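Narkside Community Help > Home and Garden > Growing Your Own

Can I keep a lemon tree alive this far north?

Posted in January by pipsandpeel
166 views

I was given a little lemon tree for my birthday (about knee high, glossy leaves, two tiny green fruits on it) and I'm completely smitten. It's been on the windowsill over the radiator in the kitchen and now the leaves are dropping. Not yellow, just falling off green when I brush past. I water it every morning. We have a porch with no heating, and a north-facing back bedroom which is cool but quite dark. Which is better? And will I lose the lemons? I would so love to get one slice in a gin and tonic out of this!

Baptista
Member, 8 posts

Porch! Get it off that radiator today if you can. Mine lives in an unheated porch all winter with a bit of fleece over it on frosty nights and it smells unbelievable when it flowers, you open the front door and it hits you. Also stop watering every day, they hate it. Good luck, they are such lovely things.

Botton
Member, 3,755 posts

Oh, I love a lemon tree thread. Baptista is right about the porch, but do check how cold it gets first. Put a cheap thermometer out there overnight, down at pot level. A lemon will sulk along quite happily at 5 or 6 degrees, but you don't want it freezing. If yours does drop that low, bring the tree into the back bedroom for the worst nights and put it back in the morning.

Green leaves dropping usually means the roots are unhappy. Warm dry air at the top and a sodden pot at the bottom is a miserable combination. Tip the tree out gently and have a look. White or pale tan roots are fine. Brown and mushy ones want snipping off, and then repot in something gritty. I use two parts loam-based compost to one part grit, in a plain clay pot only a little bigger than the old one.

After that, water when the top couple of inches feel dry, and do it properly, till it runs out of the bottom. Then tip the saucer out. In winter that might be once a fortnight. Rainwater if you've got a butt, especially if your kettle furs up. There is a winter citrus feed as well as a summer one, and I do think it's worth having both.

As for the fruit, they can hang on for months, so don't panic. If the tree goes really bald I'd take one off and let it put its strength into the other. It'll hurt but you'll get a better lemon!

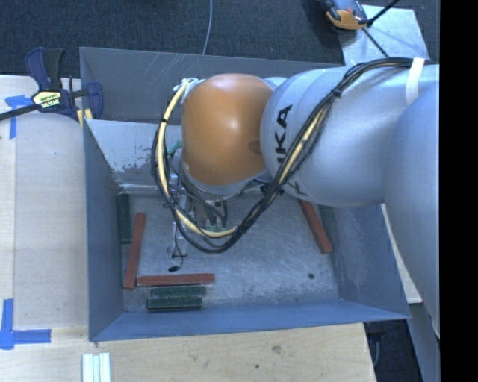
Laditano
Topic helper, Growing Your Own

Lovely answers already, so I'll just add the bits that haven't come up. Turn the pot a quarter every week or so, otherwise all the growth leans to the glass. Check under the leaves for scale, which looks like small brown bumps stuck along the main vein. They come off with a damp cloth and a drop of washing-up liquid, and it's strangely satisfying. If the leaves feel sticky you've probably got it.

Pollinating is the best part. If it flowers while it's still indoors, go round with a soft paintbrush and tickle the middle of each one. I do mine with a cup of tea in the other hand.

Once the frosts have finished it can go outside for the summer. Start it in the shade for a week, as the leaves scorch if they go straight into full sun. And do come back and tell us about the gin and tonic, please!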